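Speaker notes — Lid and drum tasks, two-arm policy
Kusum Negi, with Custódio Salgado
Project Grukora, internal methods talk, December 9, 2024

Slide 1. Title
Say names, say the project. Custódio ran the Likora side of the collection and will take the hardware questions at the end. Fifteen minutes, then discussion.

Slide 2. The question
We train one policy on demonstrations of laundry tasks. When it fails, it mostly fails at contact with the lid. The claim to test: does labelling the contact phase separately in the demonstrations reduce those failures, with no extra data?
Keep this short. Half the room saw the July version.

Slide 3. Data
225 demonstrations recorded, 200 kept. The 25 dropped had a gap in one of the arm logs. Dropped before training, and no run was removed for being a poor demonstration. Someone asked this last time, so say it before they ask.
Two sites, Likora and Idham. Same arms, same grippers, different machines and different rooms.

Slide 4. Task setup
Top loader, both arms working from the front. The policy gets the head view and the joint positions. It gets no depth and no force signal. Point to the lid and the drum opening, then move on.
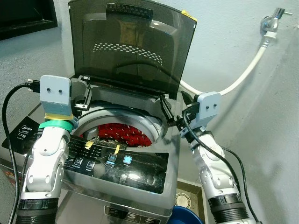
Slide 4: Two-arm setup at the washing machine, lid open, head view.

Talk through what makes the lid hard for a vision policy. The plastic is tinted but you can see through it, so a blurred inner frame and some reflected light show up inside the lid region. Depth from a single view is poor there. The glossy panel throws a bright reflection at lower right. By comparison, the red and white item in the drum is easy to pick out — it has strong colour and texture against the gray rim.
Also note that both grippers are near the lid, one on each side. Left goes to the hinge area, right to the edge near the drum. In a view like this one, the distance between finger and plastic is a matter of a few pixels, and the label has to be set from the joint log as well as the image.

Slide 5. Method
Each demonstration is cut into approach, contact and release. Contact starts when joint velocity falls below a threshold with the gripper inside the lid region. The threshold was set on the Idham data and left alone after that.
The policy predicts the phase as a second output. The loss on that output is weighted low. Higher weights made the arms hesitate before the lid. Show the curve if there is time, skip it if not.
Baseline is the same network without the phase output. Same data, same number of steps, same seeds.

Slide 6. Result
33 evaluation trials per condition, start positions matched. Failed trials: baseline 15, phase output nine.
Do not oversell. The trial count is small and the intervals overlap. What we can say is that the drop is all in the contact phase. Approach failures are the same in both conditions, at four each. Contact failures go from 11 to five.
Read the numbers slowly. The table font is too small for the back row.

Slide 7. What did not work
Adding a second crop around the lid gave no gain and slowed inference. The Esteves augmentation (random highlights on glossy surfaces) helped on Likora data and hurt on Idham. We don't have a good explanation. The Idham room has flatter light, which may be part of it, but we have not tested that.

Slide 8. Limits
One lid type per site. Lid already unlatched at the start of every trial. All scoring was done by one person, me, from video — a second scorer is needed before we write this up.
Phase labels depend on the velocity threshold. A slow operator gets an early contact label. Custódio has a plot of this by operator, in the backup slides.

Slide 9. Next
Repeat on front loaders with the same threshold. Add wrist views as a separate condition. Second scorer on all 66 trials.
Leave this slide up for questions. If asked about force sensing, hand over to Custódio.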